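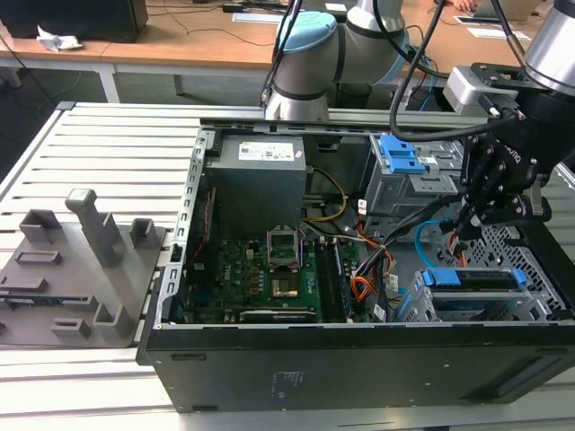
Old towers, new homes: notes from the repair bench

I promised Dulce Arellano I'd write something for this issue about the desktops, and she has been very patient with me, so let's get to it! We have a stack of donated office towers to go through before June, and I've been spending my evenings reading up on them and making a parts list that keeps growing every time I look away from it.

The plan is simple enough. Each machine gets opened up, dusted, checked over and given a fresh drive if it needs one, then it goes to somebody in the Praltside neighborhood who asked for a computer. Keegan Mahuika has the sign-up sheet and tells me we're at 61 names (I thought we'd get maybe a dozen, so shows what I know).

A few of you asked how to open one of these at home without wrecking it. Unplug it first, hold the power button in for a few seconds, and lay it on its side so the panel you're taking off faces the ceiling. Then take a phone picture before you touch a single cable. Take two. I once skipped this with my own McPhee tower and spent a whole Saturday-length afternoon hunting for where the front audio plug went, and I still think one of the USB ports is wrong. 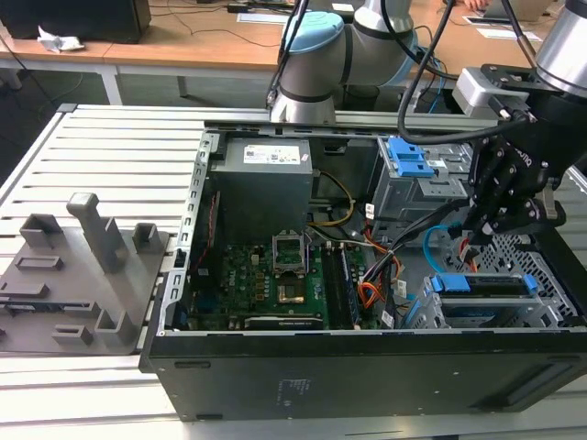 Processors are what make new people nervous, and I get it. The chip is the priciest little square in the box and the socket around it looks like a mousetrap. But it's a lever and a frame, and once the frame is flipped open, with the gold-colored chip sitting there in plain sight, you can see how the thing is meant to work. Lift straight up, hold it by the edges, don't slide it. There's a tiny triangle on one corner of most chips that lines up with a mark on the socket, so look for that before you close anything. And please don't force the lever — a little stiffness is normal, crunching is not!

Cables are my own weak spot. Those skinny SATA ones come loose if you so much as lean on them, so I push on both ends of every one before the panel goes back on, then I do it again because I never believe myself the first time.

What we could use right now: small drives, 200 GB and up, memory sticks pulled from old office machines, and cans of air. Valtteri Vuorinen is collecting all of it, and he'll take keyboards too if the keys are all there. No more printers, please. We have plenty of printers.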